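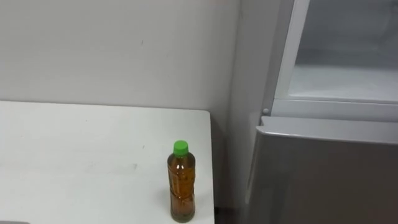 Kitchen notes, August. Adding to these as I go, so no real order.

**Scuffs on white tabletops.** Baking soda, damp cloth, small circles. Not the green scrubby side of the sponge, it dulls the finish and you can't get that back. Gray marks from pan bottoms come up with a plain pencil eraser. Try it in a corner first.

**Stuck bottle caps.** Rubber band around the cap, then twist. If it's sugar gluing it on (syrup, juice), hold it under the hot tap a minute. Aitana uses a wet dish glove, same idea.

**Fridge smell.** Pull everything out, yes everything. Wipe with 600 ml warm water and a spoon of white vinegar. Check under the drawers. Onion skins, always. Open box of baking soda at the back, write the date on it.

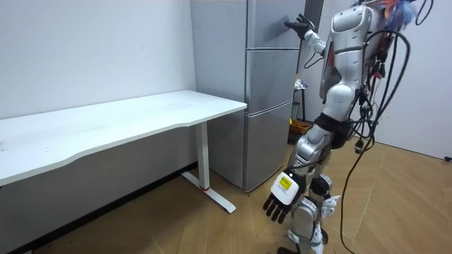 **Door seals.** Shut a strip of paper in the door and tug. Slides right out = seal is dirty or shot. Wash with dish soap first, toothbrush for the folds, dry it, then a thin wipe of petroleum jelly on the hinge side. I paid 49 for a new seal once and teh old one was just sticky with jam.

**Freezer.** Flat bags stack, round tubs dont. Label before filling, the marker won't take on a cold bag. Soup goes in with an inch of room at the top.

**Drain.** Kettle of hot water Wednesday night, after the greasy pans. Metal pipes only, let it cool some for plastic.

Still to write up: oven racks, the drawer that sticks, Bonifacio's thing with the lemon and the cutting board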